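# Pevholm deep bowl, after one summer of use

I bought this bowl in June, when we moved to the new apartment, and I promised my friend Tsion Tamiru that I will write down what I think about it, because she wants the same one for her mother. Now it is August, so I had enough time to form an opinion. English is my third language, please excuse small mistakes.

The Pevholm is a deep white bowl for fruit, salad or bread dough. It is sold in 2 sizes and I have the smaller one. I paid 56 for it in the Skeltunley shop, and I think they still sell it for this price. There is also a gray version. My neighbor has the gray one and hers looks a little greener than on the box, so please look at it in the store before you pay.

## Shape and weight

The rim is thick and smooth. This was the first thing I liked. My old bowl from Dolix had a thin rim and it chipped in two places during the first winter, once from a spoon and once from the faucet. With the Pevholm I have hit the faucet already several times and I can't find any mark.

The body becomes narrower toward the base. It looks elegant, and it takes less room on the counter than you would expect from a deep bowl. The bad side is that the weight sits high when the bowl is full. With potatoes it still stands well, but I would not leave it full near the edge if you have a cat or small children.

On my kitchen scale the empty bowl weighs 1870 grams. For me this is acceptable. My mother-in-law finds it too heavy to lift with one hand from a high shelf, and I agree with her, so we keep it low.

## Fruit

Most days it is a fruit bowl. I line it with a sheet of plain white paper, crumpled a little so that it makes a soft bed, and I let the corners stand out over the rim. Two oranges look lonely in such a deep bowl, but with the paper under them they sit higher and you can see them from the door. When one fruit becomes soft, I only change the paper and the bowl needs just a quick wipe.

I tried first with a cloth napkin. It looked nicer for two days, then a peach leaked and the stain never came out completely. Paper is better. Any paper without print is fine. 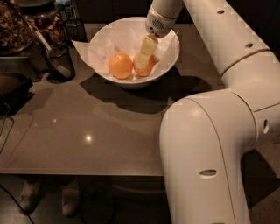 ## Salad and dough

For salad I was less happy. The depth is good for mixing, nothing jumps out, but the heavy things go down into the narrow part and stay there. The last person at the table gets all the cucumbers. I now serve salad from a wide dish and use the Pevholm only for mixing.

For dough it is very good. I make bread with 1000 grams of flour every Thursday evening, and the dough has space to rise without touching the towel on top. The thick wall keeps the warmth quite well, I think. I didn't measure this, I only notice that my dough is ready a bit earlier than in the metal bowl I used before. Maybe it is also the warmer kitchen.

## Cleaning

The inside cleans easily with a soft sponge and normal dish soap. Turmeric left a yellow shadow, which disappeared after a night with baking soda and water. Please don't use the rough side of the sponge. I did it once and there is now a dull spot near the bottom, visible only if you turn the bowl to the window.

The leaflet says it can go in the dishwasher. It fits in mine only if I take out the upper basket, so I wash it by hand.

## Compared with the Živković bowl

Omolara Lawal from my cooking group has the Živković, and we exchanged bowls for a week. Hers is wider and lower, and it is more comfortable for salad. It is also lighter. But the rim is sharper, and when I carried it full of apples my fingers were hurting. She liked mine for dough and didn't want to give it back so quickly.

If you mostly serve food at the table, I would take the Živković. If you bake, or you want a place for fruit that stays all year on the counter, take the Pevholm.

## My rating

Four stars of five. I take away one star for the salad problem and for the weight when it is full. The leaflet also could be translated better, the English part says to "wash the bowl before each person," and I still don't know what they wanted to say with it.

Tsion, buy the white one. And ask them for the second box, the first one in my shop had a broken corner.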